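From: Thongchai Yensuk
To: play corner list
Subject: Re: Toy kitchen, what stays and what goes

First I keep the question from Munther:

> Munther Tannous wrote:
> Do we have enough pieces for the Saturday group, or must we order again from Wiriya? And please, can the ketchup have one fixed place? Last time I was searching 20 minutes.

Dear Munther, dear all,

I think we don't need to order. The green pieces go well together, and the spatula is also still with us.

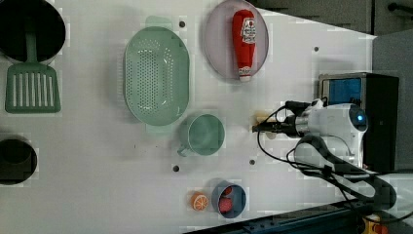 *Pots, green colander, cup and spatula, and the ketchup on its plate.*

About the ketchup, I propose that it lives on the round plate, also when the set is packed. The children see it at once there, and it does not roll. The small food pieces are more difficult. In my list from February I have 114 pieces for the whole kitchen, and most of them are food. I would like to put them in
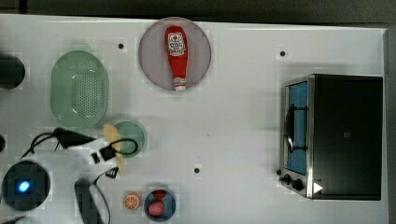
two flat boxes, one for fruit and vegetables and one for bread and the rest. İlker has offered 5 boxes from Gorau, but they are quite deep - small hands cannot reach the bottom. If somebody has lower ones, please write to me.

The colander can stay outside of the boxes. It is too long for them, and the children always ask for it first. 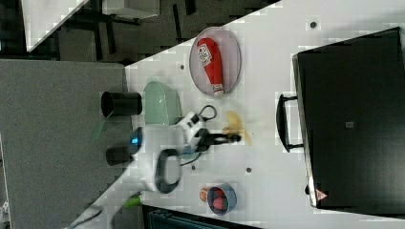 ## For Saturday

- Doors open at 12, please come a little before.
- Haris brings the aprons.
- Pots go back on the low shelf, with nothing inside.
- If a piece is broken, don't throw it away - give it to me and I will try with glue.

Kind regards,
Thongchai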